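Subject: Re: Screening format and clearances for the Galbraith film

To all members of the programming list:

Thank you to those who sent comments on the draft schedule. I am replying to the list as a whole, as several of the points overlap. The earlier message is quoted first for anyone who joined after it went out.

Teodoro Tiongson wrote:

> Dear colleagues,
>
> Before the October schedule is printed, I would like to raise three matters concerning the Galbraith documentary.
>
> First, the running time. The version we previewed ran 54 minutes, but the distributor's sheet describes a longer cut. The audience should know which one they are buying a ticket for.
>
> Second, the archival concert footage. My understanding is that Pretance cleared it for festival use only. If our series counts as a regular theatrical engagement, the existing clearance may not cover us.
>
> Third, the discussion after the film. The last one went on well past 10 p.m. and a good part of the audience had left before the director was asked a single question.
>
> I would be grateful for a ruling on all three.
>
> T. Tiongson

On the running time, the distributor has confirmed that the 54-minute version is the only one being offered to theaters this season. The longer cut was assembled for television and has not been given a final sound mix. The printed schedule will list 54 minutes, and the web listing has been corrected to match.

On the clearances, Mr. Tiongson is right to ask. Pretance holds the rights to the club recordings used in the second half of the film, and the original agreement was limited to festivals. An extension covering single-venue engagements was signed in the spring, and our office now has a copy. It allows up to four public screenings at one venue within a calendar month. We have scheduled two. The extension does not cover excerpts, so members preparing trailers or lobby reels should use only the material supplied in the distributor's press kit.

The songs themselves are a separate question. Publishing rights for nine of the ten songs heard in the film are administered by Murkel, and those are fully cleared. The remaining song, played over the closing credits, is held by the songwriter's family. They have given written permission for theatrical use and have asked that the credits be shown in full. Projection staff are therefore requested to keep the house lights down until the last title has left the screen. 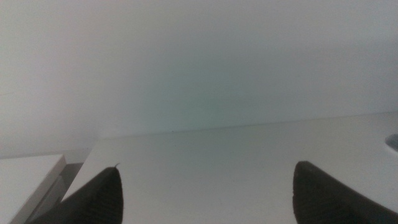 Bakari Masanja has asked whether the same permission extends to the short that precedes the feature, given that it uses an instrumental version of the closing song, and whether a program note would satisfy the family or a credit on the film is required.

The permission letter names the feature only. I have written to the family's representative about the short and expect an answer before the print deadline. If none arrives, the short will be replaced by the Zotix animation that was held over from the summer program – it is of similar length and needs no further clearance. As for the credit, a program note is sufficient for the feature. I would prefer not to assume the same for the short until we have it in writing.

On the discussion, the following arrangement will apply to both evenings. The film will begin promptly at 7:30 p.m., following the short. The moderator's opening conversation with the director will be limited to a few questions, after which the floor will be opened. The session will close at 9:30 p.m. Moderators are asked to discourage lengthy statements from the floor and to repeat each question into the microphone, as the evening is being recorded for the archive.

Members who wish to submit questions in advance may send them to the programming office. Please do not send them to this list.

Corrections to the printed schedule should reach me before the proofs are returned. Changes received after that point can be made only to the web listing.

With thanks for your attention,

The Programming Office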